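Home | Guides | Grippers | Arms | Cameras | Downloads | Contact

Mamton Bench Guides
Updated January
By the Mamton bench desk

Section 6: Comparing hand-held grippers on thin tableware

Read this section before you commit to a gripper for kitchen work. The maker's sheet for any of these tools will tell you it handles "everyday objects." In our experience that usually means a soft block, a cup and an apple. Chopsticks, skewers and forks lying flat on cloth are also everyday objects, and they are where most two-finger designs start to look less clever.

The steps below cover the Bedia and Costello hand-held grippers with the Furano camera mount. They can be used with other two-finger tools if the finger tips can be swapped. You will need one person to hold the tool and one to keep the log. Doing both jobs alone is possible, but the log suffers.

6.1 Before you start

1. Charge the camera and clear its storage. The Furano mount gives no warning when the card is full. It simply stops saving, and the indicator light stays on.

2. Check the pivot screws on both fingers. They should be snug, with no side play when you wiggle the finger by hand. Tighten a quarter turn at most.

CAUTION: Do not overtighten the pivots. A stiff finger will close late and you will blame the pad.

3. Wipe both finger pads with a damp cloth and let them dry fully. Textured pads pick up lint from tablecloths faster than you would think, and a linty pad on one tool against a clean pad on the other is not a comparison.

4. Close the jaws on nothing and look at the tips from the side. They should meet evenly along the pad. If one tip sits higher, loosen the pad, reseat it and try again.

NOTE: The Costello leaflet says its tips are aligned at the factory. Check them anyway. Two sets out of our last six were not.

6.2 Setting up the table

5. Use a real table in a real room if you can get one. A bare lab bench flatters every gripper. Cloth moves, bunches up under the fingers and lets a tip slide beneath the object or drag it sideways, and you want to find that out now.

6. Choose a cloth with a print on it. A plain cloth makes life easy for the camera and tells you very little about how your tracking will behave later. Leave small wrinkles where they fall. Flatten only a fold big enough to lift an object off the table.

7. Place one upright holder near the middle of the table, within easy reach. It should be open at the top and light enough to tip if you are careless. A heavy jar hides bad placements.

8. Put one or two items in the holder before the first run. An empty holder is the easy case. Items already standing or leaning in it get in the way of the next one, and that is the case people will meet at home.

9. Lay the loose items flat in front of the holder. Mix materials: metal, plain wood, carved wood, thin bamboo. Let some touch and some cross. Add one item that is not long and thin, so that you have something to compare against.

NOTE: Do not line the items up in a neat row pointing at the gripper. We have seen plenty of demo clips arranged that way – they show how well the table was set and not much else.

10. Leave the background alone. Windows, counters, appliances and dishes can all stay. If your camera can't cope with a bright window behind the table, you need to know before you buy a second one.

6.3 Camera check

11. Hold the tool at your normal working height with the jaws open. Both finger tips must be in view, with the holder and the loose items between or just beyond them. If a tip leaves the picture when you open the jaws all the way, move the mount back one notch.

12. Lock exposure on the tablecloth. Automatic exposure sounds helpful, but it swings as you tilt the tool toward a window, and the utensils go dark at exactly the wrong time. Blown-out window panes are fine. You are not picking up the windows.

13. Record a short clip while moving the tool slowly from left to right. Play it back at full size. You should be able to tell thin bamboo from the cloth underneath it. If you can't, software won't do much better, whatever the Furano page claims about low-contrast scenes.

CAUTION: The mount clamp has a sharp inner edge. Keep the strap of the tool clear of it.

6.4 Running the comparison

14. Start with the easiest item, normally the fork. Approach from above with the jaws open, lower until the pads brush the cloth, then close slowly. Lift straight up and pause before moving toward the holder.

15. Log the result as one of the following and nothing else:

Clean – one item lifted, held without turning.
Turned – one item lifted, but it rotated in the pads.
Extra – a second item came up with it.
Cloth – the fingers pinched fabric.
Miss – nothing lifted.

Resist the urge to add "nearly." There was a "nearly" column in our first log and by the end of the afternoon it was the fullest one, mostly on the tool we already liked.

16. Place the item in the holder upright. Count the placement separately from the lift. A gripper that lifts well and then can't let go without knocking the holder over has only done half the work.

17. Work up to the chopsticks. Take a single one first, then one from a crossed pair, then one from a loose bundle. The bundle is the hard test. Angled fingers tend to gather neighboring sticks as they close, and a wide pad makes this worse even though it helps with everything else.

18. Repeat each item three times per tool. Put it back in a slightly different spot every time. If you return it to the same spot, your hand learns the spot and the tool gets the credit.

19. Change tools and repeat from step 14. Swap who goes first on the next session. The second tool always does better because the operator has warmed up.

20. Try the smooth, rounded item last. Tips that are good on sticks may push it away. Stop after three misses and log it.

21. Photograph the table at the start of each session from the tool's own camera, jaws open, before anything is touched. Keep the photo with the log. Results without a starting layout can't be repeated or argued with.

6.5 Reading your results

Look at the Extra and Cloth marks first. Misses are annoying but easy to spot and easy to retry. A gripper that brings up a bit of tablecloth with every third stick will pass a casual demo and then pull a table setting out of place.

Next, compare Turned marks between carved and plain sticks. If a pad only holds the carved ones steady, the carving is doing the job. We found this with the older Bedia pads and the newer ones are better, though less so than the packaging suggests.

Be careful with totals. A single score for each tool looks tidy and hides the thing you wanted to learn. If you must report one number, report placements and attach the log.

We are not naming a winner here. The Costello was steadier on metal, the Bedia picked single sticks more cleanly, and neither could be trusted in the bundle. Anyone with a firm favorite after one session should run another with the items moved.

6.6 Common problems

Fingers skid across the cloth before closing.
You are coming in at too low an angle. Raise your wrist. If the problem stays, the pads may be worn at the tip.

Jaws close unevenly on one side.
Go back to step 2. If the pivots are fine, check the trigger cable for a kink near the handle.

Video and log do not match.
Say the run number out loud at the start of each attempt. It feels silly – do it anyway.

Holder tips over when you release.
Release lower. Do not weight the holder, tempting as it is.

Related guides
Section 5: Fitting and replacing finger pads
Section 7: Soft and crushable items
Furano mount: notch positions and cable routing
Bedia and Costello spare parts list
Log sheet for two-finger tests (print version) 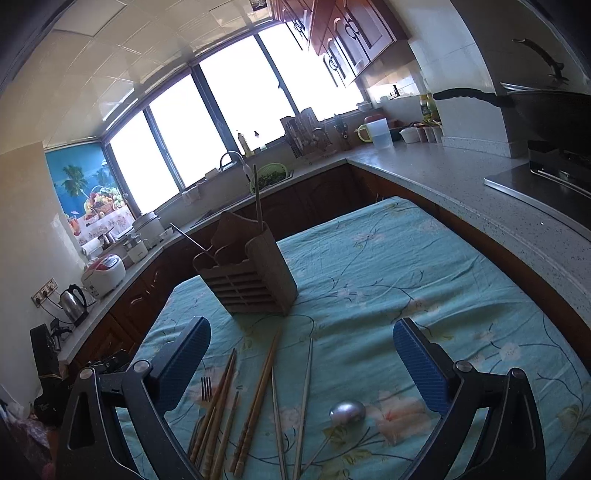

Fig. 6-1. Starting layout seen from the tool, jaws open (step 21).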